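Nalima student robotics team
Thread

1/ Our team is called Nalima, we are 5 students, and this term our robot arm has to put parts into a desktop computer. It is our entry for the Gretent student challenge. Many people asked me on the open day how it goes, so I try to write it down in one thread. It will be long, sorry.

2/ The task in one sentence: a computer tower lies open on its side, the parts wait in a tray next to it, and the arm must move each part from the tray to its correct place in 30 minutes. No human hand is allowed inside the case after the start signal.

3/ The parts are a hard disk, a processor, a memory module and an expansion card. For a person who has built a computer before, this is a quiet half an hour with a cup of tea. For us it is since January and we are not finished.

4/ Each part wants a different kind of movement. The processor wants to be put down with almost no force. The memory wants to be pushed, and quite strongly. The card wants to be pushed as well, but only when it is straight. The hard disk is big and heavy, and it is the one that hits things on the way.

5/ I am responsible for the vision. There is a camera at the wrist, and from its picture my program has to say where the processor socket is and how it is turned. I thought this would be the easy job. A socket is square, it is in the middle of the board, how difficult can it be?

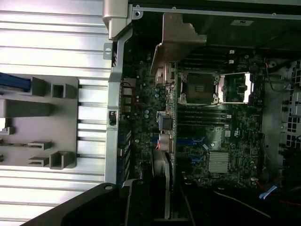

6/ It is difficult because everything in there is metal. The frame of the socket shines, the load plate shines, the heatsink on the chipset is also a silver square and my first detector loved it very much. In one week in March it preferred the heatsink to the socket almost every time, and with high confidence.

7/ What helped was to stop looking for a square. Now we look first for the memory slots. They are long, black and parallel, and on this board there are slots on both sides of the socket. If the program finds both groups, it knows where to search for the socket between them.

8/ For this I labelled 2,620 images by hand. I did most of it in the evenings and I don't recommend it. If you are starting a similar project, agree with your team on what is the corner of a socket BEFORE anybody labels. We had two opinions, the inner corner and the outer corner, and I had to do a part of the work again.

9/ The program which decides the order of the steps is called Grivo. It was written by the team of last year and we inherited it with very few comments. Some functions have names in a language none of us can read. We have now changed perhaps half of it, and we write comments for the people after us. I hope they will be thankful.

10/ The card. This is where we lose most of our time. A card in a gripper looks stable, but the board is thin and it can turn a little between the fingers, and then the bracket end is lower than the other end or the opposite. From the wrist camera you look nearly along the edge, so a small rotation is hard to see. 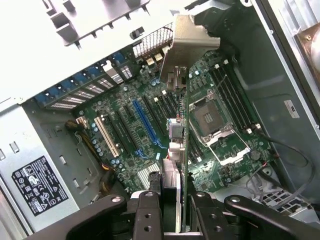
So we do not trust the camera alone. The arm goes down slowly until the force sensor says there is contact, then it goes up again by a very small distance and compares with the height we expect. If the contact came too early, the card is probably tilted or it sits on top of something which is not the slot.

11/ After an early contact it tries a small search, a kind of spiral, with low force. We set the limit so low that sometimes it gives up on a card which I believe would go in. My teammates want to raise the limit. I am against it. We have one spare board and no budget for another.

12/ A question I received: why don't you just save the exact position of the slot and send the arm there? We did this in the first month and it was fine on the first day. But between two runs the tower must be taken out and put back, and it never comes back to exactly the same place. The judges are also allowed to turn it a bit.

13/ And the second question: why is the tower lying across the table at an angle? Because in the rules the angle is free until the start. We prefer to practise with an ugly angle. If it works diagonal, it will work straight, I think. (We have not proved this.)

14/ The tray is our own design, 3D printed in grey. The idea is that every part waits in the pose in which the gripper can take it. The processor lies flat in a square pocket, the memory lies in a long channel, the hard disk stands a little tilted. For every pocket we needed several versions.

15/ The biggest problem was space for the fingers. You can design a beautiful pocket that holds the part perfectly, and then there is no room left to grip it. Our first memory channel was like this. The module was very safe there, also from us.
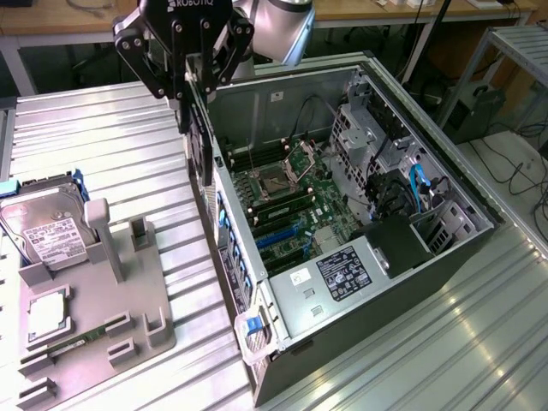 Gripper open above the wall of the case, parts tray on the left.

16/ The holders for the memory have now an open U shape, so the fingers can come from the two sides. For the hard disk we made a tall post next to it. The draft for the next version of the tray has a wider distance between these two, because the gripper needs more air when it opens.

17/ Something small but important: print the tray in a dull colour. Our test piece was white and it reflected the ceiling lamps so much that the fixed camera lost the edges. The table under it is ribbed aluminium and this gives us already enough bright stripes to fight with.

18/ About the lamps. We practise in the Aravena building, and in the afternoon the sun comes in at one side. At 4 in the afternoon my detection was always worse than in the morning, and I searched for a bug in the code for many days. Then somebody closed the blinds. I have added images from all times of the day since then, and the difference became smaller.

19/ How we share the work: one person does the gripper and the force control, one does the tray and all printing, one does Grivo, I do the vision, and one person does the tests and has the right to say stop. This last role was our best decision. Before, everybody wanted "only one more run" with their own change inside, and in the evening we could not say which change had helped.

20/ Now every run gets a line in a shared table: who, which version, which part, what went wrong. The column "what went wrong" must be a full sentence. "Failed" is not accepted. It feels slow when you are tired, but when I read the table from the beginning I can see three of my own problems were the same problem.

21/ The newest work is the path over the edge of the case. The arm takes a part from the tray and must cross the wall of the tower without touching it. The planner likes the shortest way, and the shortest way goes very near the rim. We gave it a safety distance, and then it found no path at all to the memory slots. So we have a big distance for the hard disk and a smaller one for the flat parts.

22/ If you ask me what I fear at the competition, it is this crossing. A missed slot costs us time. A touch at the rim can move the whole tower, and after that every position which we measured is wrong and we must look for everything again.

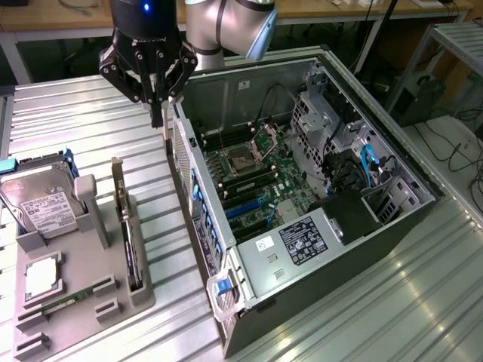
Montri Kaewmanee: Have you thought about measuring again after each part, even if there was no touch? We lost a full run once because the case had moved a few millimetres and the arm was still very sure of itself.

23/ Thank you Montri, this is a good point and we discussed it after your comment. A new measurement after each part is possible, but it takes time from the 30 minutes, because the arm has to go back to the viewing position. We will try a short version: look only at one group of memory slots, and make the complete measurement only if they are not where they should be.

24/ Many people wrote also about screws. No, there are no screws in the task this year. The expansion cards in this type of case are held by plastic retainers, and closing them gives extra points. We have not started with it. Our fingers are rather wide for such a job and it would need a different fingertip, which we don't have yet.

25/ There will be 9 teams at Gretent. I know that one of them works with two arms, so one can hold while the other one pushes. I am a little jealous. On the other hand they have twice as many joints to calibrate.

26/ What we still have to do, in the order of the list on our wall: the lever of the processor socket, the card with a tilted start, the hard disk without hitting its own post, and a complete run from start to end without the stop button. For the last one we have the parts working separately, which is sadly a different thing.

27/ If somebody here has experience with pushing memory modules by force control, please write to me. We push in the middle and one side goes in first. I have read that you should push one end and then the other, like a person does with the thumbs, but then the module wants to turn out of the gripper.

28/ The next long practice is on Friday. I will add the results under this post, also if they are bad.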